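Peonies, Moths and a Scattering of Sponges

Gallery by Marlene Fontes, 18 pictures to come, one up so far

Welcome to the wallpaper pages. Regular visitors to Marnolstead will know that I was asked to find "something cheerful" for the small spaces and given a budget of 500, which I spent on flowers. Complaints may be sent to Dilek Dönmez, who said cheerful and must have meant it.

The sample book weighed as much as a toddler and had 592 patterns in it, most of them beige. I stopped at the first one with insects. Remzi Şimşekoğlu held out for a plain grey stripe until he was outvoted by everyone who had to look at it, and he has since been heard calling the moths "the lads".

The rest of the gallery will go up as I get round to the captions. I write slowly and the kettle is in another room.

A word on hanging. Big flowers are murder to match at the corners. You line up a petal at the top, feel very pleased with yourself, and find by the skirting that you have given a daisy two middles. Şükran Yüksel cut the paper and I did the swearing. We began with the back wall, where mistakes show most, on the theory that we would be fresher. We were not fresher. We had had lunch.

Cleaning up was the other half of the job. Paste gets on everything, including the person who has only come in to say the paste is getting on everything. Buy more sponges than you need and then buy some more. 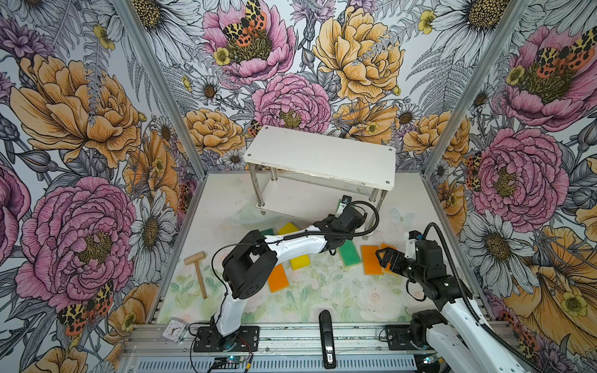 Pink peonies and golden-yellow ones, with white daisies and thistly purple things squeezed into the gaps. The tiger moths are the best part, orange and black and yellow and quite unbothered. My favourite has settled on the pink peony near the top left of the back wall.

The orange sponges go nicely with the moths, and I would like to claim I planned it. The mat has roses of its own, much paler, and a light-blue butterfly so faint that Ataberk Altıntaş still thinks I made it up.

Next up: the hallway, in a fern.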